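Zuvthorpe Mill Open Day: Flour, Noise and a Very Good Lunch

I had been meaning to get to the August open day at Zuvthorpe for years, and every summer something got in the way. This time I put it on the kitchen calendar in red, left the house before seven and was standing at the mill gate with a thermos by the time they opened. So glad I did!

The mill sits in a bend of the creek a few miles past Dunbar, and you hear it before you see it. It's a low thump that comes up through the soles of your shoes. They run two pairs of stones on open day, one on wheat and one on rye, and the whole building hums along with them. Tours go out in groups of 12, and ours was led by Greer Ritchie, who has dressed the stones there for 18 years and talks about them the way other people talk about their dogs.

She started us on the top floor with the grain bins (steep stairs, hold the rope) and worked down, following the wheat. I had never understood how the grain gets from the hopper to the eye of the stone without pouring in all at once. There's a little wooden trough called the shoe, and a spindle that knocks against it as it turns, so the faster the stone goes, the faster the grain shakes down. I made her explain it twice and then stood there watching it for so long that the next group caught up with us.

The runner stone on the wheat side weighs over a ton. Greer had a spare one lying face up on the stone floor of the lower room so we could run our fingers along the furrows. She let a couple of us try the mill bill, the double-ended pick they use to recut the grooves. I managed five taps and made a mark you could barely see. A full dressing takes her most of a week.

After the tour you could wander. The meal floor was my favorite, warm and dusty and smelling like toast, with flour coming down the chute into cotton sacks. I put my hand under it (allowed!) and it was much warmer than I expected. Greer says they slow the stones down on hot afternoons so the flour doesn't heat up too much and lose its flavor.
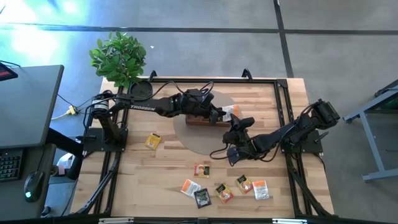
Butcher-block table.

Lunch was in the yard. Gustura, the bakery from Dunbar, had brought a trailer oven and was turning out flatbreads made with that morning's wheat, brushed with oil and piled with onions. I had one, then went back for the rye version with soft cheese, which was even better — dark, a bit sour, chewy at the edges. The line was long both times and moved fast.

The afternoon talk covered old wheats. They grow one called Flarari on the slope behind the mill, a tall red variety that falls over if you look at it wrong but makes a beautiful golden crumb. We walked up to see the plot, and the stalks came nearly to my shoulder. Last year's harvest filled 558 sacks, all of them sold by spring.

I came home with two bags of the wheat and one of the rye. First loaf was a little flat, my fault, I rushed the second rise. The pancakes were wonderful.

If you go, wear shoes you don't mind getting floury and bring cash for the shop. Parking is in the lower field, and the footbridge is the quicker way up.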